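From: Ramil Sarmiento
To: sotik-users list
Subject: Re: [sotik-users] blank surfaces and the drift filter

Hi all, and hi Gintarė,

Gintarė Rätsep wrote:

> We re-ran the tracking on our hand-held demos with the new filter and
> lost a whole pile of them, nearly all over plain tabletops or paper.
> Is the filter too strict, or is the pose really that bad there? And
> did you change the minimum feature count from the old default?
>
> Gintarė

Yes to the last one, sorry, I should have put it in the release notes! The old minimum was 34 features per frame and it's now 200. On cluttered tables you'd never notice. Over a big sheet of paper you notice right away.

As for whether the pose is really that bad – sometimes it is, sometimes it isn't, and that took me most of December to sort out. I took 400 of our paper-handling demos from the Flillham set and ran them through both versions, then compared against the ceiling markers. When the paper fills most of the view, the tracker has so little to hang on to that it leans almost completely on the IMU, and the position slides off sideways while the fingers close. But give it a bit of wood grain along one side, or even some dirt on the sheet, and it often holds together well enough to train on.
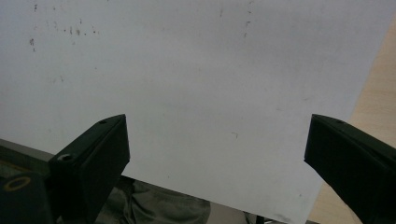

*Wrist view with the fingers open at the near edge of the sheet. Specks at upper left, wood only along the right.*

Frames like this one are the borderline kind. The specks do give you corners, but they're small and faint, and they bunch up, so a raw count tells you very little about how well the pose is pinned down. The fabric at the bottom worries me more, because cloth can move on its own and the tracker will happily treat it as part of the world.

So what I'm trying now is scoring by spread. I cut the view into a 4 by 4 grid, mask out the fingers, and ask how many cells have at least one decent feature. Povilas suggested also down-weighting the bottom row, where laps and sleeves tend to show up, and that helped more than the grid did (annoyingly, as I was quite proud of the grid). We get a good share of the paper demos back and the bad ones mostly stay out.

It's on the branch called luik if you want to try it. Keep your old finger mask, the format is the same. I haven't tested it with gloves or on anything shiny, and Priit's fisheye recordings still crash it for reasons I don't understand yet.

Could you send me a few of the ones you lost? The worse the better!

Ramil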